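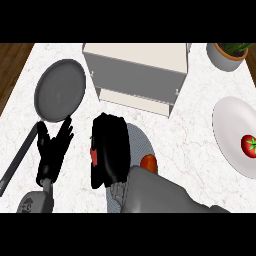
3.2 Surface cleaning in shared kitchens

Cleaning logs were collected from 40 rental kitchens managed by Jodeck in the Crabtree and Emetti districts. Each log entry recorded the surface cleaned, the product used and the time spent. After duplicates were removed, 3,788 entries remained. Entries without a surface name were kept for the time analysis but left out of the comparison by material.

Stone countertops were grouped separately from wood and laminate. Marble was treated as its own class, as acidic cleaners can etch it and the house rules at both sites ban them. Figure 2 gives a plan view of a white marble countertop with a frying pan on it, rendered in simulation.

Tenants at Crabtree wiped the counter after most meals - usually with plain water - and used a neutral cleaner once a week. At Emetti the order was reversed, and water alone was rarely logged. Entries shorter than 10 seconds were treated as input errors and dropped from the mean times.

Figure 2. Marble countertop with frying pan, seen from directly above. Simulated view.

Logs from December were analyzed apart from the rest, given the high turnover of tenants in that month. The Grunditura coding scheme was applied without changes.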